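8 Sep 2022 - Wamik arm, club notebook

Picking up from the August page, which stops halfway through a sentence about the gripper offset (my fault, I had to go lock up). The offset is in the config now. It was being applied twice, once in our script and once in the Flirker controller, so every reach landed short. I took ours out and left theirs alone. If you pull an old copy of the script, check for that line before you run anything!

Today was all block and bowl. The task for the Ilmont meet is still the simple version: block starts on the table, block ends up in the bowl, arm goes back home without touching anything else. The students wanted to jump straight to the soft toy, and I get it, the block is boring, but we can't tune grip force on two very different things at once. Block first. Toy after we have a full run sheet we believe in.

Settings I used, so I don't have to dig for them again:

- approach speed: 800 on the controller's scale
- travel speed between points: 2,000
- pause before opening the gripper: 2 seconds
- grip force: same as last time, didn't touch it

At 2,000 the arm gets a bit of a shake when it stops, and you can see it at the fingertips more than anywhere else. I tried dropping the pause to nothing just to see, and the release got sloppy right away, so the pause stays. We might be able to win that time back with a smoother stop. One of the older students has been reading up on ramping and wants to try it, so I'm leaving that alone until they've had a go.

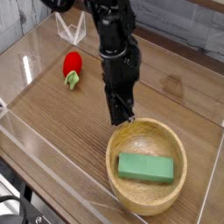
The bigger question is the height we release from. Right now the script opens the gripper at one fixed height and then backs straight up, and that height was picked by eye with the old bowl. The wooden one has a thick rim, and I don't love how little room the fingers have if the arm comes in from the back. I'd like to split it into separate moves: come in high, go down in the middle, let go, come straight up, and only then head for home. It adds a point to the path but I'd take slow over a scraped rim any day.

We logged 59 runs. The sheet is in the Badawi folder with the notes column filled in for most of them (please, please write something in the notes column even when it goes fine - "ok" is enough). The misses were nearly all at the pick, when the block was turned well off square and one finger came down on top of it. I had a long argument with the students over whether that's a vision problem or a gripper problem. I say vision. The angle we get back jumps around when the block is close to a side panel, and I wonder if the glare off the acrylic is messing with the edge finder. Easy to test: same block, same spot, blinds down.

Also, whoever re-taped the cable, thanks, it's holding much better through the shoulder turn.

For next time:

- [ ] blinds down test, log the angle for each try
- [ ] new release path, run it at 800 all the way through first
- [ ] student ramping code goes on its own branch
- [ ] write down the bowl position in the config instead of on the whiteboard
- [ ] ask Ilmont if we bring our own bowl or use theirs

That last one matters a lot for the rim business, so I'll send the email tonight.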